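Counting what counts: inside the Flulov demonstration set

Tatiana Slanina keeps her session log in a plain spreadsheet with one row per attempt. When we spoke in November 2021 it had 3,712 rows. Of those, 1,262 had been passed for training.

Slanina runs collection at Flulov, a small group that teaches two-arm systems to handle household goods. An operator guides the arms through a task, the cameras and joint positions are recorded together, and the result is one example. A reviewer then keeps it, trims it or throws it out.

"People ask how many hours we have," she said. "Hours tell you very little. I can give you an hour of someone picking up the same bottle from the same spot, and the model will learn that spot."

Her answer is a variation sheet. Before each block the operator is given a starting layout, a target object and a list of things to leave on the table that have no part in the task. Soft items are favoured for this, as are things with straps and zippers. The lighting is left as it is.

Miroslava Kolář reviews most of the recordings and is strict about grasps. She rejects any attempt where the fingers close, open and close again without a clear cause. "A correction is fine if you can see what was being corrected," she said. "A twitch gets copied."

Rounded containers take up a good share of her time. The wrist camera gets close to the object, so a smooth white surface can fill much of the view, and the colour tells her little about where one side stops. She checks the finger positions against the recorded joint values and goes back to the picture only when the two disagree. 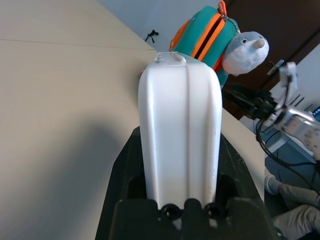 Ustyna Vasylenko would rather keep more of the rejected attempts. Her position is that a learning system trained only on clean grasps has no idea what to do once it has made a poor one, and that the review rules at Flulov were written for a smaller set. She has asked for failed attempts to be labelled by cause and stored beside the good ones.

Slanina agrees in part. A second category was added in May for attempts that go wrong and are then recovered by the operator. It holds 441 examples so far. They are sampled at a lower rate during training, and Kolář marks the point where each recovery begins.

"The marking is slow," Kolář said. "You have to decide when it went wrong, and two reviewers will pick different moments. We now take the earlier one."

Operators work in blocks and change places after 3 of them. Slanina brought in the limit after noticing that attempts late in a long sitting followed nearly the same path each time. The paths were efficient, and the reviewers had been passing them, but they added almost nothing to the set.

The next sheet covers handing an object from one arm to the other. Slanina expects a higher rejection rate and has not set a target for the number of examples. The grip labels need to be rewritten first, as the present ones assume that only one gripper is touching the object.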